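Housekeeping and Workplace Layout
Unit 4 handout: Floor marking on carpet
Module leader: Ulla Vuorinen

4.1 Purpose
Floor marking fixes the position of a work area so that it can be cleared, used and reset by different people. On hard floors the line is normally painted. On carpet, tape is used.

4.2 Surface
Short-pile carpet takes tape reasonably well. Loop pile is less reliable, and long pile should not be marked at all. Vacuum the area twice, in two directions, before laying any tape. Mottled carpet hides grit, so check it by hand as well.

4.3 Colour
Choose a tape that contrasts with the whole of the carpet, including its lighter flecks. Yellow is the default on blue and grey floors. White is easily lost against pale streaks. One colour has one meaning within a room.

4.4 Setting out
1. Mark the corners with chalk and measure both diagonals. They should be equal.
2. Lay the long sides first, without stretching the tape. Stretched tape creeps back and lifts at the ends.
3. Butt the corners - do not overlap them.
4. Press down along the full length with a hand roller. Leave overnight before wheeled loads cross the line.

Yellow tape on short-pile, blue-grey carpet, laid out as a rectangle:

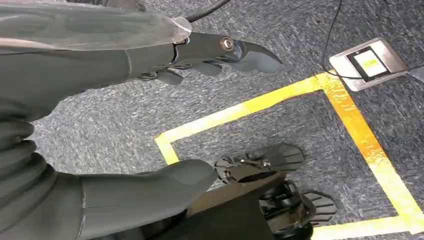
4.5 Removal
Pull slowly at a low angle, along the line of the tape. Residue is treated with a citrus cleaner, tested first in a corner of the room. Record the date of removal on the layout sheet.

Reading for next session: Heiskanen, course notes, section 5.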